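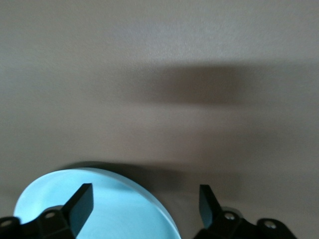
Schattenkante wird als Objektkontur erkannt
Chantelle Coetzee
Ich segmentiere im Handgelenkbild flache, runde Teile und leite aus der Ellipse den Greifpunkt ab. Software ist Stomus 3, Perception-Knoten aus Flikdale. Bei der hellblauen Scheibe am unteren Bildrand liegt direkt über dem Rand ein dunkler Schatten, und die Segmentierung nimmt ihn mit in die Maske. Der Ellipsenmittelpunkt wandert dadurch nach oben, im Mittel um 17 Pixel. Weiter oben im Bild liegt noch ein breiter, weicher Schatten, der zeitweise als eigenes Objekt gemeldet wird. Schwellwert auf Helligkeit habe ich variiert, ohne brauchbares Ergebnis. Wie trennt man das sauber?

Nosipho Khumalo
Nicht auf Helligkeit segmentieren. In Lab umrechnen und nur a und b verwenden: Blau gegen Graubeige trennt dort gut, weiche Schatten ändern vor allem L. Die schwarzen Finger vorher mit einer festen Maske ausblenden, abhängig von der Öffnungsweite. Ellipse danach mit RANSAC fitten, 1000 Iterationen reichen. Wenn nur der obere Bogen im Bild ist, den Radius als bekannt vorgeben – sonst ist der Mittelpunkt schlecht bestimmt.
Zusätzlich würde ich die feste Kamera zur Plausibilisierung nehmen. Der blaue Teller im schwarzen Drahtkorb liegt auf einem hellbraunen Holzbrett, der Farbabstand ist auch dort groß genug. Der Greifer verdeckt den Teller aber teilweise, also den Vergleich vor dem Anfahren rechnen.

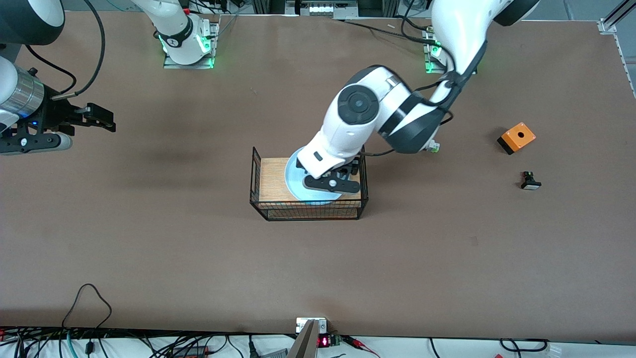 Mustonen
Hatte ich auch. Belichtung fest einstellen, dann ging es bei mir.

Gekunura
Fixe Belichtung allein entfernt keinen Schatten. Sie verhindert nur, dass der Schwellwert driftet. Weißabgleich ebenfalls fixieren, sonst verschieben sich a und b. Im Knoten heißt das Feld color_space, Änderung erst nach Neustart wirksam. Auf Port 1085 lässt sich die Maske live ansehen.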